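List: Small Boat Restoration
Subject: Re: Re: paint stripping and what to do about old bronze
Date: Jul 16, 2021

Hi all,

Catching up on a week of list mail with a cup of coffee going cold next to me, so forgive the length. Replying to this one first:

> We have a 1,965 hull (the year, not the price, ha) with what I'm
> guessing is six or seven coats of enamel on the topsides. Heat gun
> or chemical stripper? And the bronze cleats are nearly black. My
> neighbor says to wire wheel them. I'd hate to ruin them. Also does
> anybody know whether the Skareck plans show the original toe rail,
> or is that only on the later boats?

First off, congratulations on the boat! Funny comma in the year there, but I knew what you meant, and it puts you two years behind mine, so a lot of this should carry straight over.

On the paint, I'd go heat gun and a pull scraper, and I'd go slow. I tried the chemical route on my transom the first winter and I spent more time cleaning up the goo than I did taking off paint. It got down into the seams, too, and then the new seam compound didn't want to stick, and I had to rake the whole lot out and start over. With the heat gun you get a rhythm going after an hour or so. Keep it moving, keep the scraper sharp (I touch mine up with a file every few feet, and I'm not exaggerating), and round off the corners of the blade so you don't dig in. Before any of that, please test for lead. A boat that age almost surely has some, and if it comes up positive, put the heat gun away and wet scrape it with a proper respirator and plastic down on the ground. I did the underside of mine that way. It's miserable but it's doable.

Six or seven coats sounds right, by the way. Mine had a layer of the ugliest salmon pink under the white, and I've kept one chip of it in a jar.

Now the bronze. Please don't wire wheel it! You'll round over the edges and leave little scratches that catch dirt forever. What worked for me was a long soak in plain white vinegar with a handful of salt, then a stiff nylon brush, then a rinse in water with some baking soda in it. Do a test on the ugliest piece first. If you want them shiny after that, wet sand at 400 and then go to a buffing wheel with compound. I stopped before the shiny part on mine. I like them brown, and they'll go brown again by December no matter what you do.

One thing to check while the cleats are off is the screws. If any of them come out pink or crumbly, somebody used brass, and you want those gone. I bought a box of silicon bronze replacements from Bahrami and they were fine, a little slow to ship. Ikero carries them too but only in the bigger sizes, last I looked. Plug the old holes with epoxy or a bit of dowel before you redrill — the new screw will never bite properly in a stretched hole.

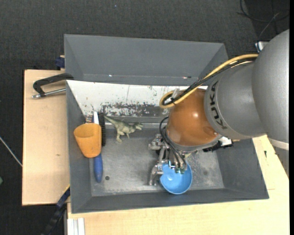
Storage was my real headache with all the hardware, and I'd plan for it before you pull a single cleat. I started out with coffee cans and within a month I couldn't tell port from starboard. Now every piece gets a paper tag on a string with its location in pencil, and small stuff goes in zip bags inside shallow trays. The big items (rudder fittings, chainplates, the mast step) go in one large metal bin, gray with sloping sides like the one under the KUKA arm, and I like that shape for heavy parts. Mine came from a farm auction for 40 dollars. I lined the bottom with old carpet so the bronze doesn't get banged up.

As for the toe rail question, my set of the Skareck plans does show it, on the second sheet, but it's drawn with a flat top and my boat's was rounded over. I've always assumed the yard did whatever they felt like that year. The Zomine reprint leaves the rail off completely, so if that's the version you have, that would explain it. I can trace mine onto brown paper and mail it to you if you send me an address off list. It would help to know your hull number as well. Mine is 1,042 and I'd love to find out how close together they are.

Has anyone here steamed a new toe rail in place without taking the old one off in one piece first? Mine has a split just aft of the shrouds, and I keep putting it off. I have enough white oak for one try and a spare.

Back to sanding,
hull 1,042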